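The Long Border at Hurwood

Pascal Steinbach gardens the way some people tell stories, which is to say he starts in one place, remembers something better, and wanders off to show you that first. I'd come to see the long border. We looked at a gooseberry bush, a leaking hose bib and a tray of seedlings before we got anywhere near it, and by then I'd been handed a mug of coffee and a pair of rubber boots a size too large, and I had more or less forgotten that I was there to work.

The house sits at the top of the Hurwood road, where the pavement gives out and the mailboxes lean on each other. You can't see the garden from the car. You go around the side, past the propane tank and a lilac that badly wants pruning (he knows, he says, he knows), and then the ground drops away and there it all is, running downhill toward the creek in one great untidy ribbon of color. I visited on 3rd August, when most gardens I know, mine certainly included, have gone a bit limp and sorry for themselves. His was roaring. There were sneezeweeds the color of rust, phlox that you could smell from the steps, and a purple Joe Pye weed so tall that I had to tip my head back to find the bees.

"It's a mess at the bottom," Pascal said. "Don't look at the bottom yet."

He grew up in an apartment over a dry cleaner's, with one window box that got the sun until ten in the morning. His grandmother kept chives in it, and parsley, and a single geranium she carried in every fall and stood on top of the refrigerator. He says he never thought of that as gardening. It was just what was in the window. When he and his wife bought this place he was forty-four years old and had never owned a shovel, and the slope behind the house was brambles from one side to the other, with an old chest freezer in the middle of it.

It took them two winters to clear the brambles, working from the top down because that was the end they could reach. I asked what he'd planted first and he laughed and said hostas, in full sun, every one of them fried by the Fourth of July. After that he planted daylilies because a neighbor was throwing some out, and the daylilies lived, and that was enough encouragement to keep him going for another year. A good many of the plants still come from other people's driveways. He keeps a folded tarp in the trunk in case.

Everything he bought in those early years came from Brestine, the nursery out past the grain elevator, and I'm sorry to say that Brestine has closed. If you ever went there you'll remember the place: the long low greenhouses with the patched roofs, and the hand-lettered signs that told you more than you'd asked. "Flops after rain." "Nice but greedy." Pascal bought a Brestine aster with a sign that just said "Wait," and he waited three years, and now it's as big around as a kitchen table and he divides it every spring and gives the pieces away. I have one in the back of my car as I write this. I really must get it in the ground.

The border is 460 feet long if you follow the curve of it, and he has measured it several times, because the seed list depends on it. He grows a lot of his perennials from seed these days. It's slow, and he likes that it's slow. In December, when the holidays start to feel like too much company, he goes down to the basement with a sack of potting mix and sows the ones that need a cold spell, the milkweeds and penstemons and so on, in old milk jugs cut around the middle and taped shut again. Then out they go on the north side of the house, under the snow, and he doesn't give them another thought until the weather turns. Last spring he pricked out over 2,000 seedlings at the dining table. They ate supper standing up at the counter for most of April.

I've tried the milk jugs myself, with mixed results. My mistake, according to Pascal, was taking the caps and then putting them back on. You want them off altogether, so the rain and snow can get in, and you want plenty of holes in the bottom, more than looks sensible. He melts his with an old soldering iron out on the porch. And you want to write the name on the jug in pencil or paint marker, on the underside as well as on the top, because ordinary marker will be gone by February and you'll have a whole yard of mystery greens. I have such a yard. One of the mysteries is turning out to be rather pretty, so I'm leaving it alone.

We did get to the bottom in the end. It really is a mess, in the sense that a party is a mess around eleven at night. Down by the creek the ground stays damp well into summer, and he's let the plants sort it out among themselves, so there are turtleheads coming up through the ferns and cardinal flowers in places he swears he never put them. A path of flat stones goes through the middle and disappears under something leafy. There's a bench, and we sat on it, and for quite a while neither of us said very much, and a hummingbird came and worked its way along the red flowers not six feet from my borrowed boots.

It was on the bench that he told me about the flood. The creek came up overnight, four years back, and took the whole lower third of the border along with a wheelbarrow and a birdbath. He found the birdbath half a mile down at the Chong place, standing upright in their pasture as if somebody had set it there. Mrs. Chong had already put water in it. He let her keep it, and she sent him home with a box of Siberian irises, and those irises are now holding up the bank better than the stone edging ever did. He thinks about that a fair bit, he said. He'd spent a whole summer on that stone edging.

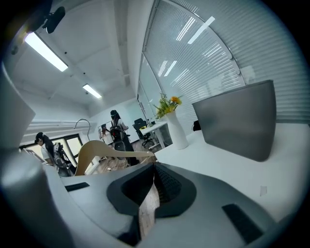 I wanted to know what he'd do differently, which is the question I always ask and which gardeners always groan at. He groaned. Then he said he'd have put the paths in first. For years he had no paths at all, just places where he tended to walk, and he'd step on things in spring before they'd come up. He lost a whole clump of balloon flowers that way, and balloon flowers are so late to wake up that I'd guess half the ones ever planted have met the same end. Now he leaves the old stems standing on anything that sleeps in, right through until May, as a sort of flag to himself.

He'd also have bought fewer kinds and more of each. "I was collecting," he said. "I wanted one of everything, and it looked like a yard sale." The change came when he ran short of money one spring and filled an entire stretch with a single catmint he'd divided from his own plants. It bloomed in one long soft blue drift and people driving up to deliver packages started asking to see it. He went back through the rest of the border after that with a garden fork and a hard heart. There are 11 plants he now considers the bones of the place, and everything else is allowed in on good behavior. He recited them to me and I wrote them on the back of my hand, and then I washed the dishes when I got home, so I can only give you the ones I remember: the catmint, the Joe Pye weed, the Brestine aster, a white phlox, a switchgrass, and the sneezeweed. I'm fairly sure there was a baptisia.

As for feeding, he doesn't do much. Shredded leaves in the fall, as many as he can beg, and a bit of compost around anything that looks peaked. He did spend a couple of seasons with a bottled seaweed feed called Stirkura, which smelled so strongly of low tide that the cat wouldn't come near him, and he couldn't say for certain that the plants had noticed. The shed still has 2 bottles of it on the top shelf. He offered me one. I said I had a long drive.

Before I left he wanted me to see the window box. It's on the kitchen side, a plain green one, and after that whole hillside it looks like nothing much. Chives, parsley, one red geranium. He said the geranium isn't the same plant his grandmother had, though it's a cutting of a cutting of a cutting, and at some point you stop worrying over the difference. It comes in every fall and goes on top of the refrigerator, and his wife complains that it drops petals in the butter.

If you'd like to visit, the garden is open by arrangement from late spring until the first hard frost, and there's room for a few cars on the grass if it hasn't rained. Bring boots that fit. Bring a box as well, or a couple of grocery bags, as you will be going home with an aster.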